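Thread on house rules for tabletop manipulation cells, October 1, 2018. Jultix asked for our working list, so it goes up as is. Nothing in it replaces your own risk assessment.

1/ The prop list is fixed before the first run and versioned. Ours is at revision 11. If an item is swapped, the revision goes up, even for a banana.

2/ Grip force is set per object class. Tulips are in the lowest class. Grip by the stems only. 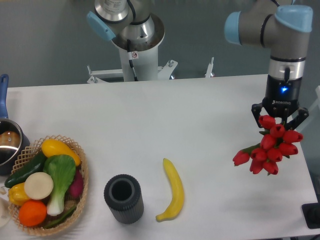 Tulips held by the stems, blooms down. Cup and banana on the table.

3/ Write down the object's orientation at pick and at release. Fikitz logs used to record position only, and we could not use them for anything with a top and a bottom.

4/ Placing into a narrow opening: approach from above, slow zone from the rim upwards, fingers open only after the descent has ended. Opening early counts as a drop.
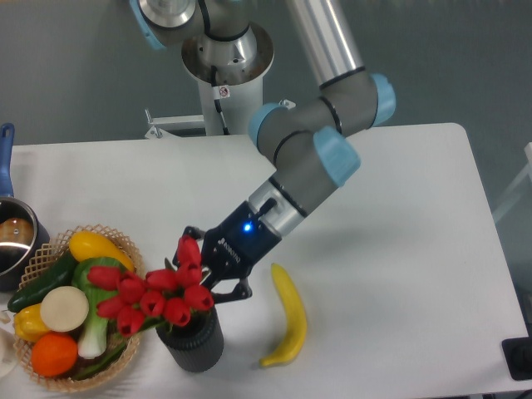
5/ A drop is logged as a drop. No re-grip inside the same run. After 3 in a row, stop and check the finger pads.

6/ Finger pads are replaced at 2,000 cycles whatever they look like. Ostrowski runs them longer. We tried that in May and went back.

7/ Warning labels stay readable. Cables are checked at the start of each shift.

8/ Koletti template for the log sheet has 9 fields. Fill all of them. "n/a" is a value, blank is a fault.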